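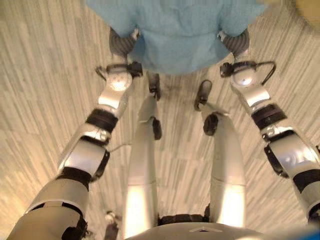 Light blue one, held up.

How to fold fuzzy towels so they stay folded

Fluffy stuff is a pain. Slides around, puffs back up, stack falls over by dinner. Took me 2 tries at a decent method, second one stuck.

What you need: the towel, fully dry. A flat spot. Bed, table, clean floor, whatever.

1. Hold it up by two corners and let it hang. Give it a good shake, two or three times. Gets the lint off and you can see if one side is hanging longer.

2. Lay it down, smooth from the middle out. Flat hands, don't tug, fuzzy knits stretch.

3. Fold the long sides in so they meet at the center. Not overlapping!! Overlap = lump.

4. Press the air out. Lean on it a bit.

5. Now fold in thirds from the short end. Tuck the last third into the pocket teh first fold makes. Bath towels, do quarters instead.

6. Fold side faces out on the shelf.

Same thing works for soft sweaters, just bring the sleeves in straight across the back before step 3.

Don't stack more than five or six high. Bottom ones go flat and you'll be rewashing them to get the fluff back. Skip fabric softner too, makes them slippery and they soak up less.

Hand towels: skip step 3, just thirds and thirds again.

Updated 4/19/26, added the sweater bit, thanks Smaranda

Posted by Bianca Rusu
Next: fitted sheets (ugh)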